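Home News Events Clubs Contact
Search this site Go

Drorness students enter simulated robot in July contest

June 28, 2021

Seven students from the Gilchrist robotics club will enter a drawer-opening task in the Cleltier contest this July. The robot exists only in software. 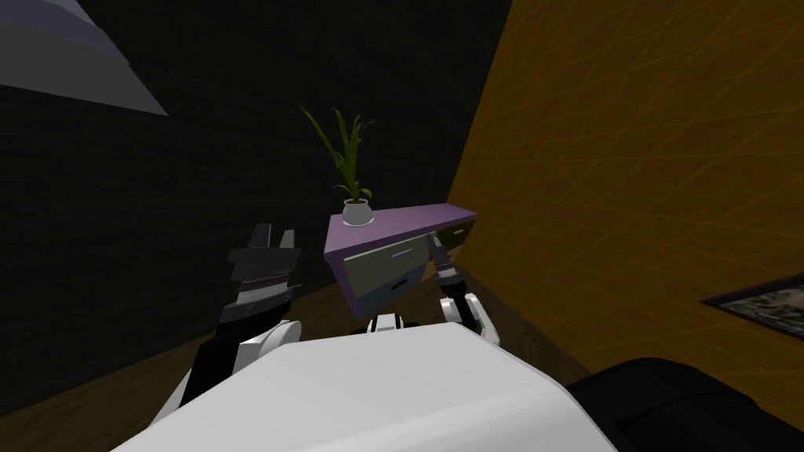
Club tutor Merle Grimshaw is wary of big claims. "A drawer in a simulator never sticks," she said. "I'd like to see it cope with my kitchen."

Entry cost the club £90.

Contact: Angus Ruawai, Gilchrist
© 2021 Gilchrist
Back to top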